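Stories > Short fiction > The Ferry Clock

The ferry to Naduvport had been late every evening since the clocks went back, and Shaimaa El Fassi had come to rely on it. She would shut up the ticket office, put the kettle on the little ring behind the counter, and tell herself that she was only staying until the boat came in, because somebody ought to be there with a light on when it did. It was January, and the dark came down over the harbour before you had properly finished your lunch.

Her mother had run the office before her, and had kept it with a firmness that people on both sides of the water still talked about. In those days you bought your ticket before the bell or you did not travel, and there was a story (a true one, I'm afraid) about a bridegroom who had stood on the quay at Fekasari in his good shoes and watched his own wedding cake go across without him. Shaimaa had been ten when that happened. She remembered his face very well, and she thought it was probably the reason she had never once in her working life rung the bell on time.

Orhun Altıntaş came in at the usual hour, stamping his feet and bringing a good deal of the weather with him. He mended clocks, or he had done until his eyes began to tire, and now he mended them more slowly and complained about it. Once a week he crossed over to see his sister, and every week he looked up at the big clock over the ticket window and shook his head at it like a doctor.

"Two minutes slow," he said.

"It's always two minutes slow."

"I could put it right for you before the boat comes. I've got my small screwdriver."

"You've always got your small screwdriver," said Shaimaa, and she poured him his tea, with the sugar in it that his sister was not to hear about.

They had been having this conversation, with very little change to it, for longer than either of them would have cared to say. It had begun when her mother was still alive and sitting in the back room with her knees under a blanket, calling out the price of a return to anyone who came near the door. Orhun had offered then, too. Her mother had told him that the clock was the property of the Işık line and that if the Işık line wanted it meddled with they would write a letter.

No letter had come. The Işık line had been sold to somebody, and then to somebody else, and the boats had been painted a different blue, and the clock had gone on in its own way over all their heads.
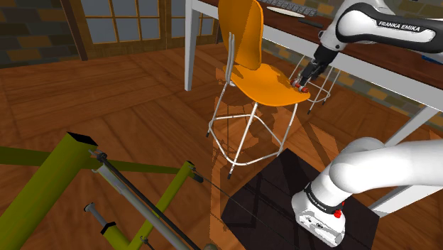
Why had Shaimaa never let him mend it? She liked those two minutes, and over the years she had seen a great many people run down the hill from the bus and be saved by them.

She had never told him so. She thought he would disapprove, being a man who had spent his life persuading wheels and springs to agree with one another, and besides, it was not the sort of thing you could say out loud in a ticket office, where there might be an inspector. So she said instead that the ladder wasn't safe, or that the glass would crack in the cold, or that she'd only just dusted up there, and Orhun would nod and blow on his tea.

That evening, though, the wind got up and the boat was later than it had ever been. They finished the pot and she made another. He told her about Skindetport, where he had served his apprenticeship, and the master there who used to make the boys listen to a watch with their eyes shut and say what ailed it. He told her about the girl at the baker's in the same street, whom he had meant to speak to and hadn't, and who had gone away on a morning boat while he was looking for his other boot.

"How much did you miss it by?" asked Shaimaa.

"Oh, not much," said Orhun. "I saw her scarf."

He turned his cup round in its saucer for a while. The rain was coming in under the door, as it did when the wind was in the west, and she got up and pushed the old towel against it with her foot.

"I did look at your clock, you know," he said, when she had sat down again. "Years ago. Your mother was asleep and you'd gone out for milk. There's nothing wrong with it at all. Somebody had moved the hand back and tightened it, and very neatly too, with a proper tool."

Shaimaa looked up at the clock, and then through the open door to the back room, where the blanket still lay folded over the arm of the chair.

"She never," she said.

"It would have been the spring after that business with the bridegroom, going by the dust," said Orhun. "I left it as it was. I only ask so that you can tell me no."

Out beyond the harbour wall a light had appeared, very low down, going up and down with the water. Shaimaa put her coat on and took the lamp off its hook, and then she stopped at the door and waited while he hunted about under the bench for his other glove.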